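4.3 Checking a grasp in the simulator

Run this check after you change the gripper settings, the planner version or the object model. It uses the phone task that comes with Skerkora. Finish section 4.2 first.

1. Open the Skerkora console and load the task "phone_table". Wait until the status line reads Ready.

2. Set the random seed to 688. Keep the same seed for every run you want to compare.

3. Under Planner, choose Flatasent. Set the approach height to 132 mm.

4. Under Contact, set the friction model to Soft and the solver substeps to 3.

Caution: Do not change the substeps while the simulation is running. Pause it, make the change, then reset the task.

5. Press Step to move through the plan one stage at a time. At each stage, compare the finger opening in the State panel with the view. The views below have the phone clamped just above the table, then flat on the table with the fingers open wide over it.

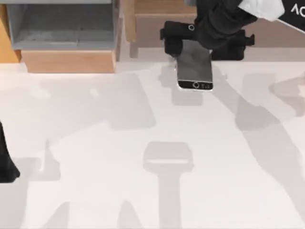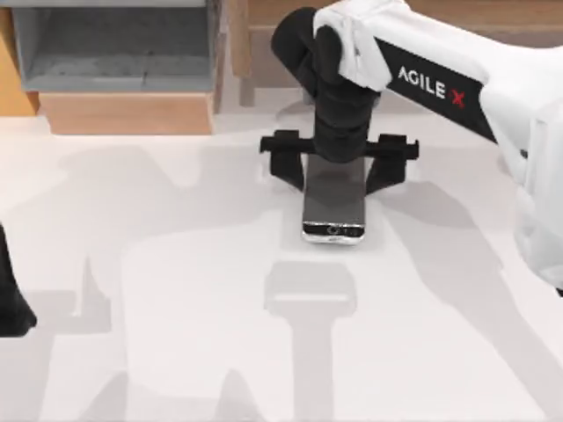

Dilruba Haque adds that the State panel lags the view by 2 ticks when logging is on, so let the stage settle before you read the opening. She also asks users to save the contact log before pressing Reset, as Reset clears it.

6. If the State panel lists contact on one finger only, open Object Frame and check the offset across the short side of the phone. Correct it and go back to step 2.

7. If the planner stops with "no path", raise the approach height in small steps. Leave the joint limits alone.

Note: Shadows are drawn by the viewer and have no effect on planning. You can turn them off under View if the display is slow. If your perception module takes its input from rendered images, use the same shadow setting for all runs.

8. Save the run with File > Save Run. The file holds the seed, the planner settings and the contact log. It does not hold the camera position, so write that down if you need the same view again.

To load a saved run on another computer, see section 4.5.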